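Chapitre 4
Les petites séries : quand l'automobile se fabrique à la main

J'ai acheté ma première Dudier sans moteur. Enfin, il y avait bien un moteur, mais il voyageait à part, dans une caisse, et le vendeur m'avait juré que « tout y était ». Il manquait le faisceau électrique, les deux charnières de capot et, détail charmant, le numéro de châssis. C'est comme ça que je suis entré dans le monde des constructeurs à faible volume - par la porte de service, et avec une facture salée !

Dans le chapitre précédent, on a parlé des grandes chaînes, des presses, des robots de soudure et des cadences qui donnent le vertige. On change complètement d'échelle maintenant. La Dudier, en tout et pour tout, c'est 119 voitures. La Dala, sa rivale de toujours, a fait mieux, avec 2000 exemplaires, et ses anciens ouvriers en parlent encore comme d'une usine géante (allez dire ça à quelqu'un qui sort d'un grand groupe, pour voir sa tête).

Comment gagne-t-on sa vie avec si peu de voitures ? C'est la question qui va nous occuper. Quand je l'ai posée à Frauke Teuber, qui a tenu les comptes de Grube pendant toute sa période automobile, elle a ri un bon moment avant de me répondre : « On vendait surtout des pièces. » Gardez cette phrase dans un coin de votre tête, elle nous resservira à la section 4.2 quand on calculera un seuil de rentabilité.

Il faut aussi parler de l'homologation, le gros morceau. Un essai de choc coûte le même prix, que l'on construise cent voitures ou cent mille, et la voiture finit en accordéon dans les deux cas. D'où les régimes allégés pour petites séries, que j'ai mis des années à comprendre et que je vais essayer de vous expliquer sans vous endormir.
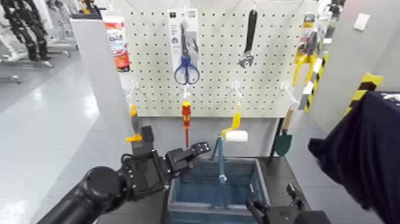 Côté atelier, Caradog Wogan m'a raconté que chez Prondidov, chaque monteur suivait sa voiture du châssis nu jusqu'à la livraison. Du coup, pas deux portières qui ferment pareil ! Les clients adoraient, le service après-vente beaucoup moins. On verra avec son cas ce que coûte vraiment une tolérance trop large, et pourquoi les gabarits sont souvent le premier investissement sérieux d'un petit constructeur.

Avant de passer à la section 4.1, reprenez votre tableau des coûts fixes du chapitre 3 et gardez-le sous la main. On va en diviser chaque ligne par 119, et ça pique un peu.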